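Chapter 5
Holes, Fasteners, and the Bench They Happen On

What you will learn in this chapter
How to read a printed part before you put a tool to it
How to match a bit to a hole
How to set up one table for both screen work and hand work
How to keep small parts from wandering off

Up to now you have been drawing. You have sketched profiles, pulled them up into solids, and sent your first files to the printer. Now comes the part many students like best – putting real pieces together with real fasteners! A model on a screen always fits. A part in your hand has layer lines, tight holes, and edges with opinions of their own, and learning to work with all of that is a wonderful skill to have.

The project for this chapter is the Rernis turntable, a small rotating stand you will build over the next 8 lessons. Its base is a thick ring with a circle of small holes around the center opening. Parts like this turn up everywhere once you start looking: lamp bases, wheel hubs, the lid of a blender, the mount behind a ceiling fan. The ring spreads the load over many fasteners, and the opening in the middle leaves room for a shaft or a bundle of wires.

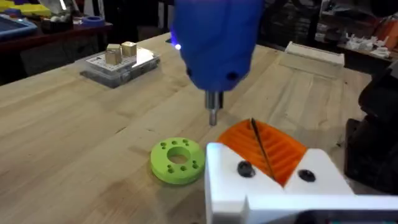 Figure 5.1 A lime-green printed ring on the workbench, with a blue power tool above it.

Look closely at any printed ring and you can learn a lot before you touch it. Faint lines along the outer edge show how the layers were stacked. Those layers matter when you drive a screw. A screw going straight down through a flat ring crosses the layers and holds well. A screw going in from the side can wedge between two layers and split them apart. Keep this in mind when you choose which way up to print a part, and come back to it in Section 5.3, where we break 23 test pieces on purpose (great fun, wear your glasses).

Small holes also tend to print a little undersized. Try the screw by hand first. If it won't start, clear the hole with a drill bit turned slowly, then try again. Set a power driver to its lowest clutch setting and stop as soon as the head meets the surface. Plastic strips fast.

Now for the table itself. Assembly goes back and forth between the drawing and the part, so it helps to have the two within reach of each other. You check a hole spacing, pick up the part, measure, and go back to change a number. Students in the Revdale workshop course share long tables for this, with the typing at one end and the building at the other.
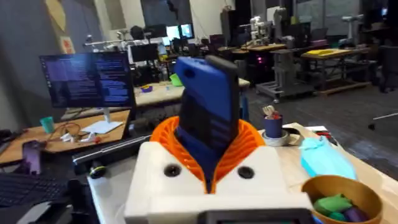
Bowls and cups are the best cheap tools you will ever own. Give loose items a container, and give each container a regular spot. Tape, ties, and markers can live together. Screws should be sorted by length, and a bag of 50 mixed screws is worth ten minutes of sorting before you begin – you will earn that time back on the first evening.

Before you go on
Find a ring-shaped part at home and sketch it from above. Mark the center opening and each fastener hole. Then write down which holes you think carry the most load, and keep the sketch for Section 5.2.

Key words: clearance hole, pilot hole, clutch, layer direction, bolt circle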